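Pay for the pillowcase, not the robot

Opinion, 5/4/25
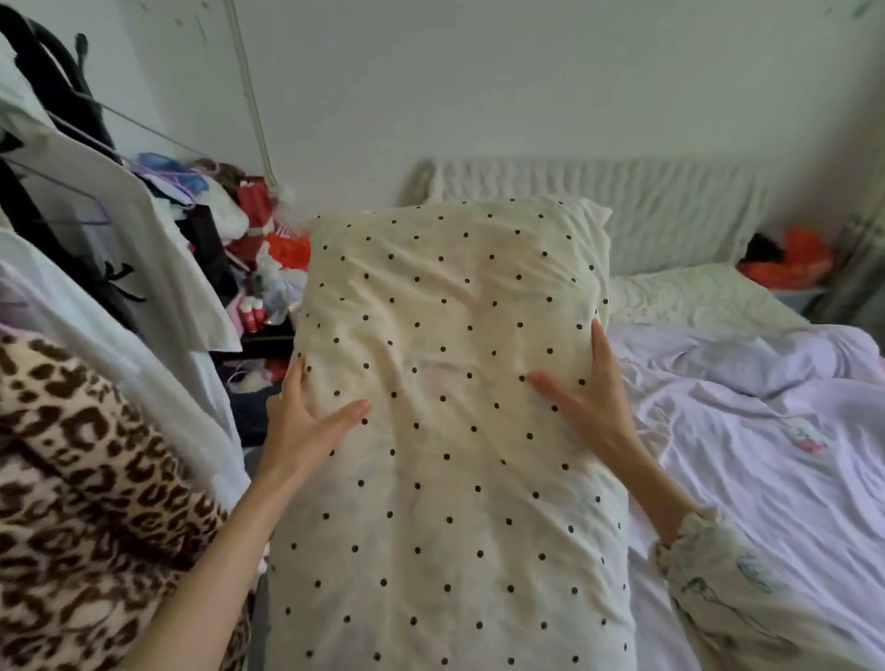
Hands on a pillow in a polka-dot case, with the unmade bed behind.

Geltine wants 800 dollars a year for its bedding plan, an add-on for owners of the Gemamwood home robot. The robot itself costs 3006 dollars. For the extra money it is supposed to change pillowcases, straighten a duvet and fold what comes out of the dryer. I think the price is wrong, and I think the plan is aimed at the wrong rooms.

The sales pages show big bedrooms with one chair and a plain gray bed. Most people I know sleep in a room more like the one above, with clothes on a rack, a bag next to the bed and things piled in the corner. A pillow in a room like that is a hard job. The cloth creases when you press on it, and a person sorts that out by feel.

Geltine says the plan was trained on 1723 hours of people doing housework. That is a fair way to go about it, and I have no complaint there. My complaint is with the terms. The plan covers beds with clear floor on both sides, and it allows two visits from a technician before you start paying for them. My sister's apartment in Bosgate would fail on the first point. So would mine.

Gauthier sells a smaller plan that only folds flat laundry on a table. It is dull, and it costs less - you can also cancel it by the month. If I had to buy one today I would buy that.

Geltine should offer a month's trial in the customer's own bedroom, as it is. Until it does, I will keep changing my own pillowcases.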